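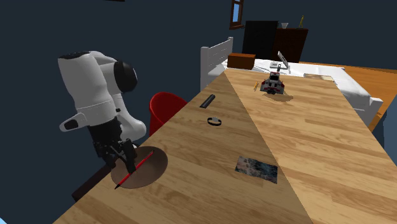 How do I stop my replay files from going out of sync during a tournament match?

Lock the game build on both machines before the first round, and record from the server instead of from a player's client. A replay file stores player inputs, so it only plays back correctly on the same build that wrote it.

The steps below cover Tirent matches run on a self-hosted server. They were last checked on 2018-06-09 against build 1472.

What you need

A machine to act as the server, wired to the router
The Tirent server package, same build as the players
50 GB of free disk space
Admin rights on the server machine

Step 1. Turn off automatic updates

Open the launcher on every machine, including the spectator machine. Go to Settings, then Downloads, and set Update Mode to Manual. Close the launcher fully and open it again. The setting is not saved until the launcher exits.

Step 2. Compare build numbers

The build number is in the lower corner of the main menu. On the server, type "version" in the console. All of them must read the same. If one machine is ahead, reinstall from the offline package. Rolling back through the launcher leaves newer map files in place, and those will break playback on Hakudby and Civska.

Step 3. Set the server to record

In server.cfg, add these lines:

record_enabled 1
record_source server
record_delay 3
record_keep 14

The delay is in seconds. The last value is the number of days a file is kept before the server deletes it. Set it to 0 to keep everything.

Step 4. Run a test match

Load Hakudby with two players and play one full round. End it with "match_end" in the console. Do not close the server window, as this leaves the file without an index.

Step 5. Check the file

Copy the file to a second machine and open it in the viewer. Jump to the final minute and compare the score with the server log. If the scores match, the file is good. If units walk into walls or stand still, the builds differ. Return to Step 2.

Known problems

Pausing on Civska can add up to a second of drift in the viewer clock. The match itself plays back correctly.

Folasade Wike reports that custom hotkey files cause a false "checksum failed" message. Move the hotkey folder out of the game directory and open the replay again.

Files recorded with the Chien overlay running will not open in the viewer. Lâm La has posted a converter in the downloads section. It needs the original server log in the same folder as the replay.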